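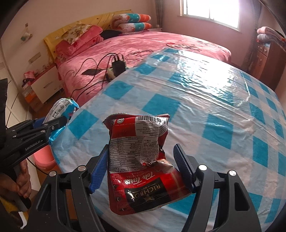 **How do I line up the left and right gripper recordings when their clocks don't agree?**

Pick one stream as the reference, find an event that both streams contain, and shift the other stream by the difference. Then check for drift at the end of the recording.

The steps below use the Leltach command line tools, version 2 or later. You need both recordings in one folder, plus the calibration file for each gripper.

## 1. Look at the raw offset

Run:

```
leltach inspect session/ --clocks
```

You get one line per stream with its first timestamp and its sample count. Ignore the sample count for now. If the first timestamps differ by more than 10 seconds, one of the grippers was probably started late. Trim the longer recording before going on.

## 2. Find a shared event

Two quick closes of both grippers at the same moment work well. Jaw width drops sharply and the peaks are easy to match. Plot jaw width for both sides:

```
leltach plot session/ --signal jaw_width --both
```

Write down the time of the first sharp drop on each side. If the operator forgot the double close, use the tracking poses instead and look for a point where both hands start moving from rest. This is less exact, and soft packets make it worse: the jaws close on them slowly, so the width curve has no clear corner.

## 3. Apply the shift

```
leltach shift session/right --ms 454 --out session/right_aligned
```

Use your own value in place of 454. A positive number moves the stream later. The original files are left alone.

## 4. Check the end

Repeat step 2 near the end of the recording. A gap under 8 ms is fine for training a policy at our control rate. If it is larger, the clocks are drifting and a single shift won't do. Add a second pair of times and run `leltach stretch`, which fits a straight line between them.

## Known problems

- Calibration files saved before November store jaw width in the old units. Convert them first or the plot looks flat.
- `--both` fails if the folder name has a space in it. Toivo Hakala has a patch waiting for review.

Last checked 2021-06-26, Hajnalka Veres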